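Trosell, August 17, 2021

**Shop chores are still slow work for machines**

The sign shop Flokar, which sells and repairs display stands here in Trosell, has opened its back room for a trial of small chores. The question is simple: can a machine with arms do the jobs that a shop helper does between customers? After the first part of the trial, the answer is "a few of them, if you are not in a hurry."

The work was chosen by the shop and not by the engineers. On the list are 4 chores: changing the card in a display frame, folding paper bags, wiping a counter and putting price tags in order. Msimang, the company which writes the control software, wanted to begin with the bags. The shop asked for the cards, because its staff change them very often and find it boring.

A card is a difficult object for a gripper. It is thin, it bends, and a glossy one shows every mark. If the fingers press too much, the corner gets a fold and the card cannot be sold or shown. If they press too little, it slips away. The arm carries its own camera at the wrist, with two lenses, so that the software can look at the card from near and not only from far. 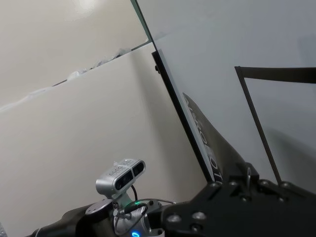

## Two hands, one corner each

A person changes a card almost without looking. For the machine, the same chore is divided into many small steps, and each step can go wrong. The two arms must also agree with each other. When one pulls and the other does not follow, the card turns or becomes curved, and then the software has to plan again from the beginning.

In the trial each chore is repeated 300 times, and the shop keeps a written record of every attempt. A try is counted as good only when the card lies flat inside the frame and has no damage. Help from a person is allowed, but then the try is counted as failed. The results will be given in September, together with the times.

Flokar says that speed is for now its smallest worry. A machine that needs several minutes for one frame could still be useful after closing time, when the shop is dark and there is no queue. What it cannot accept is a machine which must be watched, as this takes one worker away from the counter.

The cards in use are of ordinary promotional kind, black and shiny, and one of them shows a humanoid robot with the name AI²ROBOTIC in large letters. The grippers take such a card by opposite corners, over a thin black frame on a white table.

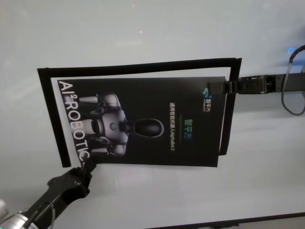
Jiltberg, which runs a household repair service in the same street, is less patient, and told this page that its customers ask for help with laundry and dishes, not with cards, and that it would not pay for a machine before it can do at least one of these from start to end.

The wiping of the counter is the next chore on the list.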